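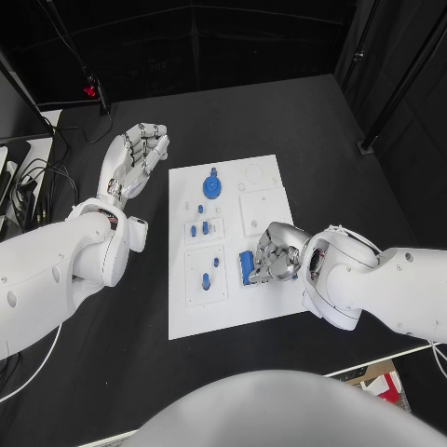 Robot arms over an assembly board on a black tabletop.

Stellden Water Users Association
Minutes of the Technical Meeting, November
Meeting room, Brellunero pump house, 5:00 p.m.

Chair: Drita Zupan
Minutes: Vasilis Milošević
Present: nine members, as signed on the attendance sheet. Quorum met.
Apologies: received from the Petek lateral representative. Written comments on item 4 were supplied in advance and are attached to the file copy.

1. Minutes of the previous meeting

Approved with one correction. Under item 6, "upstream gate" should read "downstream gate." The error did not affect the action recorded.

2. Matters arising

2.1 Trash rack at the Mino intake. New bars fitted and painted. Bar spacing is unchanged. The old rack is stored behind the pump house and may be cut up for use on the smaller laterals. Closed.

2.2 Padlocks on turnout gates. Keys have been issued for all gates on the main canal. Gates on the Petek lateral still have the old locks. Carried forward.

2.3 Right-of-way mowing. Finished on the east bank. The west bank was left between the farm bridge and the siphon on account of soft ground. Carried forward to spring.

3. Season summary

V. Milošević presented the season's diversion record. Water was turned into the main canal on the usual schedule and shut off one week later than planned, at the request of users with late hay. There were two unplanned shutdowns, both at the Brellunero pumps. The first followed a power interruption. The second was a high-temperature trip on pump 2 — the bearing was regreased and the pump returned to service the same evening.

The recorder at the head flume lost data on several nights when the float stuck. Missing values were filled by straight-line interpolation between staff gauge readings and are marked in the record. A member asked whether interpolated values should be used for billing. The chair stated that billing is based on turnout deliveries and that the head flume record is used only for the loss calculation.

Record accepted.

4. Seepage on the Petek lateral

4.1 Results. A ponding test was run on the reach between the second check and the road culvert after shutoff. Both ends were closed with earth plugs and plastic sheet, and the water level was read from two staff gauges. Loss over the reach was 3,000 gallons per hour at normal operating depth. The rate fell as the level dropped, which points to leakage in the upper part of the bank. Rodent holes were found on the north side at about the same height.

4.2 Options. Three were discussed.

(a) Excavate and recompact the north bank with clay from the association's borrow pit. Lowest material cost. Needs an excavator on site and dry conditions.

(b) Line the reach with membrane and gravel cover. Better long-term result. The Petek representative's written comments object to the gravel cover, as it would interfere with cleaning by bucket.

(c) Replace the reach with buried pipe. Removes the cleaning work entirely. The available fall is small and the inlet would need a screen and a settling box. D. Zupan noted that head loss through the screen has not been worked out and asked that no cost be quoted to users until it has.

4.3 Discussion. Members on the lower end of the lateral favored pipe. Members on the upper end preferred bank repair, on the grounds that it could be done before the next season. It was pointed out that the bank repair would not rule out pipe later. One member asked for the ponding test to be repeated on the reach below the culvert for comparison. The meeting agreed that this would be useful but that the ditch is now too dry to fill from the remaining supply.

4.4 Decision. Proceed with option (a) over the winter, weather permitting. Prepare a hydraulic calculation for option (c). Motion carried, eight in favor, one abstaining.

5. Pump 2, Brellunero

The pump was pulled after shutoff. Wear ring clearance is outside the maker's limit and the shaft sleeve is scored. The impeller is serviceable. The packing was found to have been installed with the joints in line. It was agreed that joints are to be staggered and that this be added to the maintenance sheet.

Up to $1,000 was approved for the sleeve, wear rings and packing. Any amount above this is to come back to the meeting. Bearings will be replaced from stock.

6. Turnout measurement

There are 11 turnouts without a measuring device. Deliveries at these are estimated from gate opening and upstream level. V. Milošević reported that check measurements with the current meter gave acceptable agreement at most of them and poor agreement at the two nearest the Mino intake, where the gate is partly submerged on the downstream side for much of the season.

Portable weir plates were proposed for those two turnouts. A member raised the loss of head. The chair asked for levels to be taken before a plate size is chosen. No purchase approved at this time.

7. Any other business

7.1 The gravel road to the pump house needs grading before the pump is returned. To be arranged with the county.

7.2 A request was received to discharge roof drainage into the main canal below the siphon. Refused, in line with existing policy.

Actions

D. Zupan — hydraulic calculation for piped option, Petek lateral.
V. Milošević — order pump 2 parts; revise maintenance sheet; levels at the two Mino turnouts.
Petek representative — padlock changeover.

Meeting closed 7:20 p.m. Next meeting to be called when the bank repair is complete.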